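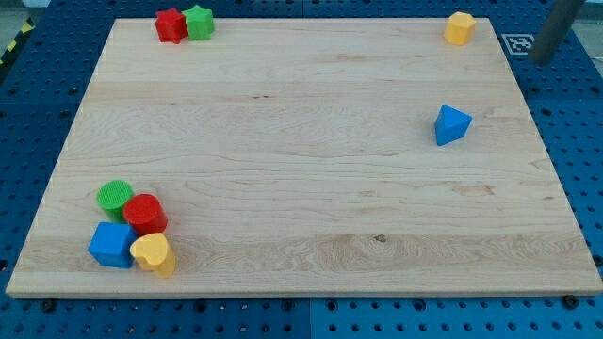
Afiq Menon wrote:

> We are in our second year with the Covar math books and I want to
> drop the daily log. The umbrella program asks for hours, so I have been
> writing down start and stop times for both kids, every subject, every
> day. It takes me longer than checking the work. Has anyone on the list
> moved to a weekly sheet and had it accepted at the spring review?
> Also, how are you counting reading aloud when the kids are at two
> different levels?

Afiq,

Yes. We moved to a weekly sheet last year and turned it in at the April review. It was accepted with one correction, described below.

Our layout is one page per child per week. Subjects run down the left side, and there are three columns: planned hours, actual hours, and material covered. The planned column is filled in once, at the start of the term, and copied forward. The actual column is filled in at the end of the week. If the two match within half an hour I leave the planned number alone and put a check mark. The third column holds page ranges or chapter titles only. I do not write sentences in it.

The correction concerned field trips. I had been entering a full day at the Makora nature center under science. The reviewer wanted it split: time in the guided program under science, the trail walk under physical education, and the drive left out. I reworked those weeks and lost a few hours, which did not matter because we were already over. If you take day trips, split them when you write them down. It is hard to do from memory in the spring.

As of this week my older child is at 683 hours for the year and the younger one is a little behind that, mostly from a long cold in the fall. Check your own program's minimum before you compare. Ours uses a different figure for the lower grades, and I believe the Manton group uses a third.

On reading aloud: we count it for both children if both are in the room and both are expected to answer something afterward. It goes under language arts for the younger and under history or literature for the older, depending on the book. The same half hour appears on two sheets. I asked about this in writing before doing it and was told it was fine, as each sheet stands alone. Keep the answer if you ask. Mine is stapled inside the front of the binder.

Audiobooks in the car I do not count. Other families on this list do. I have never seen a rule either way.

Two practical points on the sheet itself:

Print the term's sheets in one batch and punch them at the same time. I use some 70 pages a year for two children, including spares. When I printed week by week I skipped weeks.

Keep the rough notes. I have a small spiral notebook on the kitchen counter where I write things like "math 40 min, stopped early" during the day. The reviewer has never asked for it, but the weekly sheet is built from it, and it is the only record of which days we worked. If your program wants attendance as well as hours – ours does – you can mark the days off from the notebook onto a plain calendar page.

One thing I would not drop is the daily record for any subject where you expect a question. My younger one is behind grade level in spelling, and for that I still keep dates, word lists and scores. It comes to a few lines a day. Everything else is weekly.

As for Covar, the chapter tests have a date line at the top, so if you save those you already have a dated record for math. We file them in order behind the math tab and write only the chapter number on the sheet. I do not know whether the Sumampouw books have the same line. We used the grammar volume for one term and I did not keep it.

I can send the blank sheet to anyone who wants it. It is a plain spreadsheet with no formulas except the column totals. Write to me off list, as attachments are stripped here. Please say whether you need the version with the attendance row.

Sekar Hidayat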